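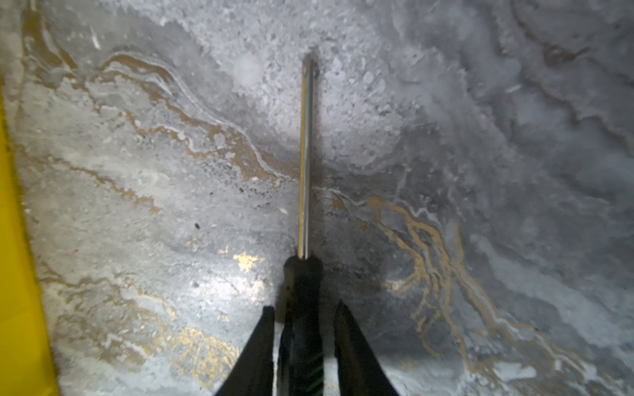 Driko Bench Tidying, data card

Filed under: Datasets > Home and Workshop > Small Tools

Version 2, February 2020

Driko is a collection of short recordings about putting hand tools in order on a table. This card covers the screwdriver part, which was recorded in the Rivera room. The wrench part has its own card, and the two should not be mixed before you read the notes on names below.

Contents

The screwdriver part has 186 recordings. In 52 of them the tool is already in the tray at the first moment, and the work is to take it out and lay it on the table. In all the others it starts on the table. Nearly 1,000 still pictures are stored separately, in the folder "stills". They are not sorted by time, so please do not use the file order as the order of the work.

Objects

The screwdriver has a black handle with a ribbed grip and a slim silver shaft. We write only "screwdriver" in the labels. The form of the tip is not labeled, because in many stills it is too small to judge.

The container is yellow plastic, open on top, with raised edges and rounded corners. It is called "tray" in the labels. In the first version it was called "bin" in some files and "tray" in others, and we are sorry for the confusion. Both words mean the same object.
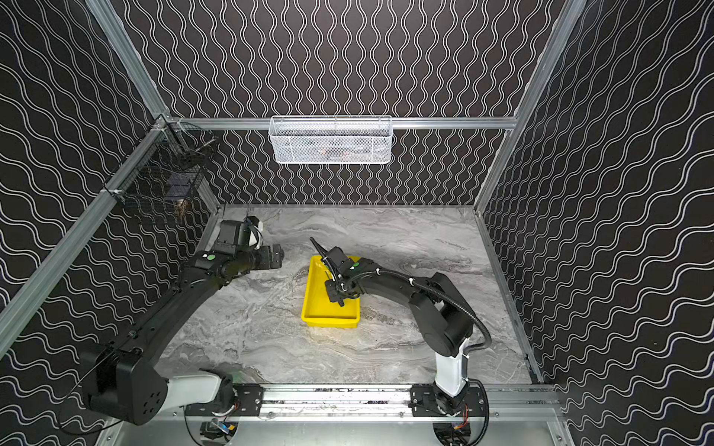 The position of the tray is not fixed. It can stand near the middle of the table or closer to one side, and it can be turned. If your method needs a known position, you must find it in each recording again.

Room and surface

The tabletop is gray with a marble pattern. There are white, brown and gold veins in it, and a thin gold vein can be taken for a metal shaft by simple edge detection. We had this problem in our own tests with the Susex labeling tool, and we corrected these labels by hand. The walls are black with wavy white lines. The baskets at the walls are not part of the task and have no label.

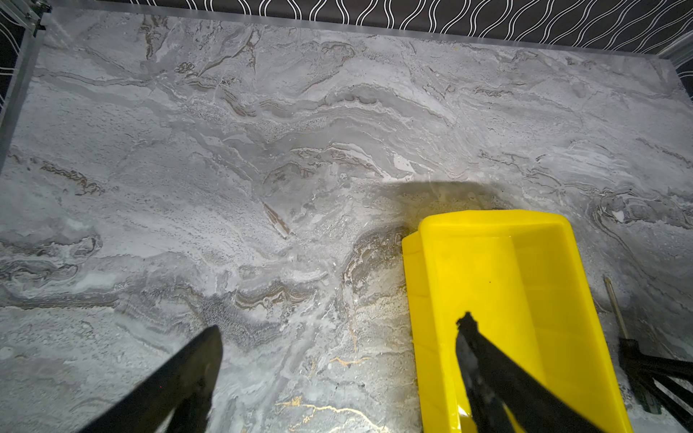

Yellow tray (label "tray"), with a shadow on the tabletop beyond its far end.

Shadows are not labeled. Bright spots on the plastic and on the table are also left as they are.

Labels

Each recording has one line in the file "labels.csv": start place, end place, and a comment. The permitted places are "table", "tray" and "held". Use "held" when the tool does not rest on anything.

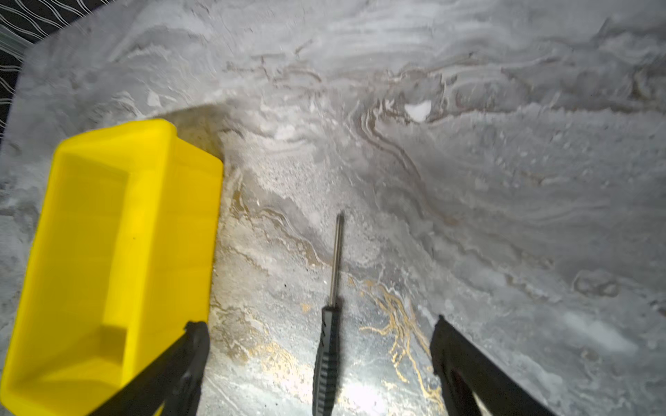
A screwdriver which touches the tray from outside is still labeled "table". If it lies across the edge, we write "tray" and put the word "edge" in the comment.

Known problems

The comments from January are partly in short form. A list of the short forms is in "comments.txt".

Use

Free for study and teaching. Please name Condomo as the source.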